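Orstead Opens Majimbun Collection of Bin-Handling Examples to Outside Research Groups

13 Jul 2022

Orstead today announced the release of Majimbun, a collection of recorded robot arm movements intended for teams that train machines to pick up and move small objects. The first release holds 1,169 episodes and may be used without charge for research and teaching. Commercial users are asked to contact Orstead for separate terms.

Each episode covers a single attempt by an arm to reach into a bin, take hold of an object and move it. The record includes video from a fixed camera, the position of every joint, the state of the gripper and a short written instruction such as "pick up the red ball." Attempts that ended in a dropped or missed object have been kept and are labeled as such.

Recording began in March at the Orstead handling laboratory and was carried out with Ritier, which supplied the software used to log and review the sessions. Two trained operators shared each shift. One guided the arm while the other reset the objects and entered notes, and the pair changed places at set intervals.

"Learning systems in our field have often been trained on tidy examples, with one object in the center of a clean surface," said Maximiliano Sepúlveda, director of handling research at Orstead. "Our customers work with deep bins, worn metal and parts that come to rest against a wall. We wanted the examples to reflect those conditions, including the attempts that did not succeed."

The objects were chosen for their shapes and for how they behave when touched. Blocks have flat sides that a gripper can close on, but they may settle at an angle. Balls present the same outline from every direction and tend to roll toward the sides of the bin. Operators were instructed to leave objects where they came to rest between attempts unless an item could no longer be reached.
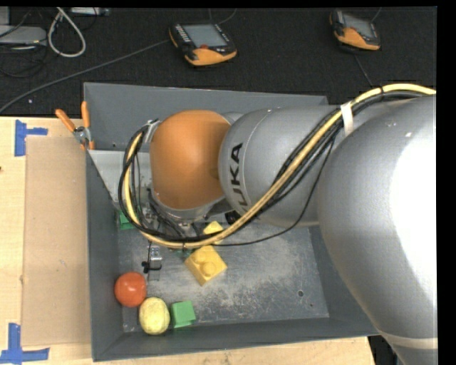 A KUKA robot arm extends over a bin holding blocks and balls at the Orstead handling laboratory. (Photo: Orstead)

All episodes were reviewed in Plorulel, the Ritier program for checking robot recordings. Reviewers compared the written instruction with the video, marked the moment of first contact and removed episodes in which the camera and joint records did not line up. About 400 episodes were set aside during this step and do not form part of the release.

"Review took longer than recording, and we had planned for that," said Iolo Bellis, data quality manager at Ritier. "A wrong label teaches the system the wrong thing. Every episode in the release has been seen by a person who was not present when it was made."

The collection is divided into 4 parts according to the type of instruction, and each part comes with a separate test set. A written guide explains the file layout, the labeling rules and the known limits of the material. Orstead notes that all episodes were recorded at one site and advises users to add examples of their own before applying a trained system to other equipment.

A second release is in preparation and will add instructions that involve more than one object. Orstead and Ritier will accept error reports from users of the first release and will publish corrections with the next version.

Requests for access should be sent in writing to the Majimbun project office at Orstead. Applicants are asked to name their institution and to describe the intended use in a few sentences.

About Orstead
Orstead develops handling systems for warehouses and small-parts manufacturers and conducts research in robot learning.

About Ritier
Ritier produces software for recording, reviewing and managing robot data, including the Plorulel review program.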